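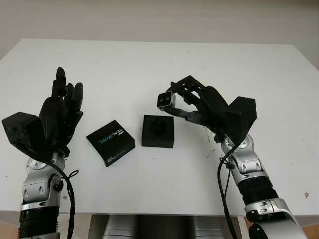
The right hand holding the RealSense module over its packaging, left hand clear.

Robotics Club: two-arm packing task

The February sessions have been spent on the packing task, in which the robot has to handle a depth camera and its box on the bench. Calum Lennox wrote the original task sheet for foam blocks. The club moved on to a real product box because the blocks were too forgiving: a block can be dropped 4 cm off target and still count as placed, while a moulded recess accepts the part in one orientation only.

Control is by teleoperation. One member drives both arms, a second runs the log and calls the start of each attempt. Jamila Karunaratne has rewritten the logging script so that joint positions and finger commands share one clock. Before that the two files drifted apart over a long session and had to be lined up by hand. The log now stands at 176 attempts, failed ones included. Please do not delete failures. Nuwan Howlader is sorting them by type, and so far most fall under thumb position at the moment of grasp.

Two settings have changed. Finger closing speed is down to 60 per cent for anything with a lens, and the wrist limit on the right arm has been tightened so that the cable is not pulled at full rotation. Both are in the shared configuration file under "bench" - load that one and leave the older "demo" file alone.

The next stage is a handover, right hand to left, before the part goes into the recess. Ashraful Rathnayake has a first version working in simulation with a plain rectangular block. It has not been tried on the arms. Anyone who wants to drive needs to have done the emergency stop check with Rokeya Dissanayake first, including members who did it last year.

Bench sessions start at 4 pm. Bring a laptop if you intend to work on the log, as the bench machine is in use throughout.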